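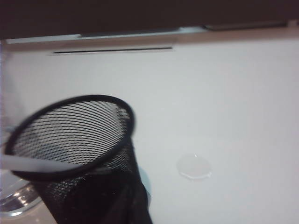
Clearing shared desks: notes for the Zurnthorpe session
Speaker's copy, November 2019

Slides are numbered on the handout. Leave the lights up until slide 4. The talk runs to 29 minutes if I don't stop for questions, so take them at the end.

Opening

Good morning. I look after the desks at Lasell, on the second floor of the Montes building. We changed to shared desks in February. Before that everyone had their own, and what was on it was their own business. Now a desk may have two people at it in a day, and the second one starts with whatever the first one left.

I am going to talk about small things: cups, pen pots and where they go. The furniture is covered by the Ponidden talk after lunch.

(Pause. Ask who shares a desk at work. Wait for hands.)

Pen pots

We put a wire mesh pot on every desk. I chose mesh for a dull reason. You can see what is in it from your chair, so a dead battery or an old teabag doesn't sit at the bottom for a month. Solid pots hide things.

The mesh does collect dust where the wires cross. Brush it out with an old toothbrush. A cloth only pushes the fluff further in.

The rule is that a pot is empty when you leave. Pens go back in the drawer. People grumbled about this at first, and some still do. Say so plainly, the room will know it anyway.

Cups

Go slowly through this part. Most of the questions last time were about cups.

Takeaway cups are the thing left behind most often at our place. People don't think of them as rubbish while there is still something in them. They mean to come back. Then the next person doesn't like to throw away a drink that may belong to someone.

(Next slide.)
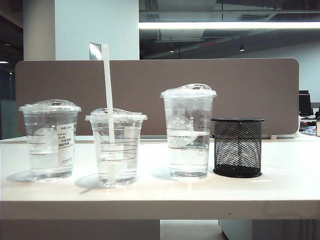 Vol. 2, No. 2

Give them a moment to look. Three cups with domed lids, all different sizes, and water in every one of them. The short one has a straw. The one on the left has an order label on the front. The pen pot at the end is as it should be, with nothing in it.

Ask the room which of these they would feel able to tip away. Take two or three answers, no more.

Then give our rule. Any cup on a shared desk at the end of the day is emptied down the sink, whoever bought it. Lid off first, straw out, water away, then the cup. Don't carry a row of them to the kitchen by their lids. Domed lids come off when you lift by them.

If someone wants to keep a cup for water, it goes in their locker with their name on it. An order label doesn't count as a name.

Costs

Only if asked. The pots, drawer trays and brushes came to £756 for the floor. We have bought nothing since except more toothbrushes.

Close

Handouts are by the door. The desk card is on the back page and can be copied. Take questions, then hand over to the chair for the break.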